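Zoltán Pálfi has been cutting letters out of foam for so long that he spells things in his head while he waits for the kettle, and he laughs when he admits it. His workshop, Undent, sends out up to 2,000 of them a month, and he still likes to tip a few onto the table before he settles on a color.

"You want them loose," he told me, pouring more coffee. "If they're all lined up in a row, a child just looks at them. Scatter them a bit and somebody picks up the s, and then off we go!"

He is fond of the lowercase ones – "they're the letters you meet in a book, after all" – and he can talk for a good long while about yellow, which he loves, and the brown covering on the table, which he says lets the brighter colors sing. The plates came later, for sorting, after a visit to the Mekinness playgroup in December.

"I went home and cut 48 more that same night," he said. "My wife thought I'd lost my mind."

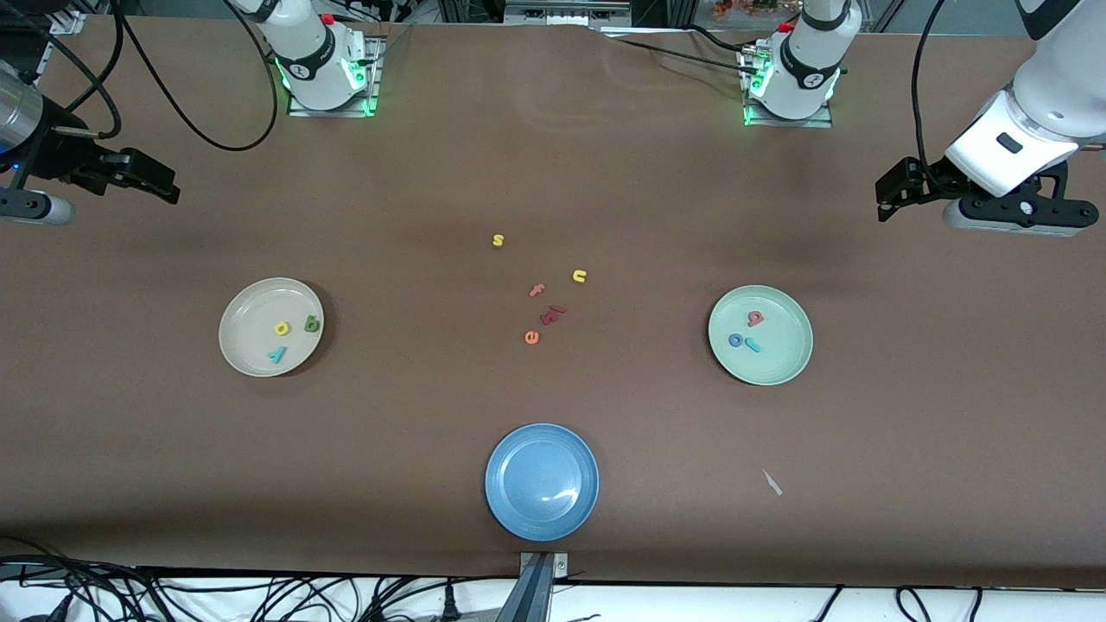
Page last changed: Wed 1 January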